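Fevach Two-Arm Demonstration Station

Equipment for Recording Manipulation Examples

The Fevach station is a tabletop system for recording examples of two-arm work for use in training learned control policies. It is supplied to university laboratories and industrial research groups by Santoso. Each station consists of two arms with grippers, wrist cameras, a mounting rail and the Wunent recording software.

An operator guides both arms through a task while the software stores joint positions, gripper openings and camera views on a shared clock. Each recording is saved as one episode. Episodes may be marked as accepted, rejected or held for review - the original data are kept in all cases. 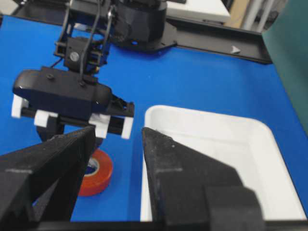 Wrist camera view during work with a roll of electrical tape and a white plastic tray.

The standard task library, Dremon, covers picking, placing and handover with common household and workshop items. The current release contains 1,913 accepted episodes and is provided with every station. Customers may add their own tasks and export them in the same format.

Specifications
Recording capacity: 4,000 episodes on the internal drive
Operator training: 3 days, on site
Finger pads: replaceable, supplied in sets
Software: Wunent, single-site license

Orders placed before the end of January include one spare set of finger pads. Requests for quotations should state the intended tasks and the available table size.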